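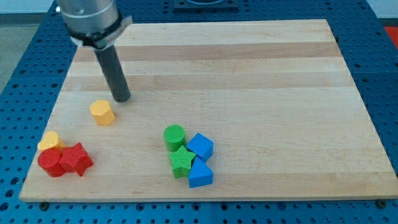
Export controls, week 2: dual-use goods and the transit problem

Okay, last week I ran out of time halfway through licensing, so I'm picking up there and then moving on to transit.

Quick reminder: a dual-use item is something with an ordinary civilian use that could also help a military. Bearings, sensors, some kinds of software. The seller has to check three things: what the item is, where it's going, and who will use it. Most of you were fine on the first two in the homework and then forgot the third (I did the same when I was a student, so no judgment!).

Our practice case is Hakala, a trading firm that sells machine parts to a buyer in Zindau. The order is for 583 units. The paperwork says the parts will stay there. But the truck route runs through Skerkia, which is under sanctions in our case, and the buyer opened its office only 12 weeks before ordering.

So is that a violation? Not on those facts. Driving through a country isn't the same as selling to it, though plenty of rules restrict transit too, so look that up separately. What you have is a pair of warning signs, and Hakala should be asking questions before anything gets loaded.

Things I'd want to see in your memo:
- the item classification, with the list entry you used
- an end-user statement, and whether you believe it
- what happens if the goods are held at the border for over 60 days

Keep it to two pages. For the reading, do the Priser case and skip the appendix, it's mostly tariff tables. We'll start with re-export next time.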